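Workshop > Tips and Know-How > Clubs and Classes

We use cookies to remember your preferences. By carrying on reading you agree to this. Manage settings

Keeping a robot club's workbench in order: tips from the Stedo after-school group

24 Feb 2026, by Anastasia Lambrakis

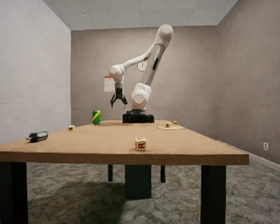 I have helped with our school robotics club since September, and before that I spent a great many years running a sewing room, so most of what follows is sewing room sense that happens to suit robot arms as well. The children spend their first half term working on a simulated arm on the computers and only then move to the real one, and a good tip will usually do for both. If you've a club of your own, or a keen teenager and a spare table at home, I hope you'll find something useful among these.

Start with few things on the table. It's terribly tempting to tip out the whole box of blocks on the first afternoon (I did!) and then you spend the session hunting for the one you wanted. Put out a handful of small things, a cube, a tin, something longer that has to be picked up lying down, and let the pupils get properly comfortable with those before you bring anything else. The same goes on screen, where it costs nothing to add another object and everyone wants to.

Mark your blocks. A plain cube looks the same whichever way up it lands, and then two children will argue until home time over whether the arm turned it. A letter on one face settles it. For the real blocks we use a laundry pen, which soaks into bare wood nicely, but do let it dry overnight or you'll find red smudges on the gripper pads, and those take a good scrub with warm soapy water.

Give each thing a parking place. Fotis Panagiotou, who teaches the other half of the group on Thursdays, cut us some pieces of thin board to use as trays, and I can't tell you what a difference they've made. "Put it on the board" is a much better first task than "put it over there", and at the end of the session you pick up the board and carry the lot to the cupboard. Sand the edges before you use them. Medium paper first, then fine, and wipe off the dust with a barely damp cloth.

Tins make lovely practice pieces, because they stand up by themselves and it's obvious when they've been knocked. Use an empty one, washed and dried, with the lid taken off by one of those openers that leave a smooth edge. A spoonful of dry rice in the bottom, with a circle of card taped firmly over the top, stops it skating away at the slightest touch. If you've no rice, dried lentils do just as well, and I've used old buttons.

Look after the table too. Ours is a hand-me-down from the Shearer building and it had a rock in it that drove us all mad. Before you bolt anything heavy to a table, press on each corner in turn, and if one gives, put felt pads or a folded bit of cork under the short leg. Tighten the bolts a little at a time, going round, and check them again after a week. Rigoberto Beltrán, one of our older pupils, now does this with his own spanner without being asked.

Keep a notebook beside the computer. Ours is a 59p exercise book and every pair writes down what they tried, where the pieces started and what they changed. Dionysis Petridis was on attempt 20 of the same pick before he thought to read back through his own notes, and there on the second page he'd written a wrist angle quite different from the one he was typing in. We've had neater handwriting from everybody ever since.

Change one thing at a time. Move the block or move the arm, never both, and save a fresh copy of the program under a new name before you touch it. We put the pair's initials and a number on the end. It does fill up the folder (ours had 178 files in it at the last tidy), so have a clear-out at the end of each half term and keep the ones that the pupils choose themselves.

For the changeover to the real arm, tape a line on the floor and have everyone stand behind it while anything's moving. Long hair tied back, sleeves rolled, lanyards off. One child runs the program and another keeps a hand by the stop button and does nothing else. We have 6 pupils to a session, which lets everybody have a turn at both jobs before the biscuits come out.

Lastly, masking tape peels off varnish far more kindly if you take it up the same day. Any stickiness left behind will come away with a dab of cooking oil on kitchen roll, then a wipe with washing-up liquid.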